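2026-10-12

In by 8. The Gutow fixture was still on the bench from last night and had run 130 cycles before it stopped on a force fault. Same fault as before, so I pulled the load cell and put it on the bench supply by itself. Zero was drifting. Wiggled the connector and it jumped. Cut the end off, crimped a new one, put it back.

Restarted with the limit at 180 grams. It ran clean through lunch.

Jairo Montoya called from Panicker to ask whether we could test their thermostat buttons on the same fixture. I said the travel is long enough but the nest would have to be remade. He wants a quote. I told him to send two samples and a drawing first, because last time the drawing and the part did not match and we ate the difference.

Karla went over the Dritlow report with me after that. She doesn't like the way I plot force against travel, with the return stroke in the same color as the press. She's right, you can't read it when it's printed. Changed it and reran all the charts, which took most of an hour. She also found a wrong serial number on page two. Fixed.

Gilberto is out until the new bearings come, so the second fixture sits. I oiled the slide and put the cover back on. 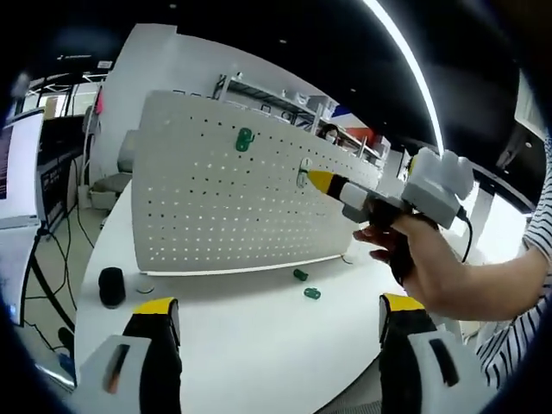 The pegboard, green hook and white hook.

Nidia asked for the calibration dates for the audit. I have all of them except the small weights, which went out in April and came back with no certificate in the box. Wrote to the lab again.

Checked the Gutow run before leaving. Still going, no faults, peak force steady. The customer wants 2000 cycles on each button – at this speed that means leaving it on overnight again. Set it to stop on any fault and taped a note to the door for Jhair, who opens up tomorrow.

Need to order: crimp pins, silicone tips, printer paper.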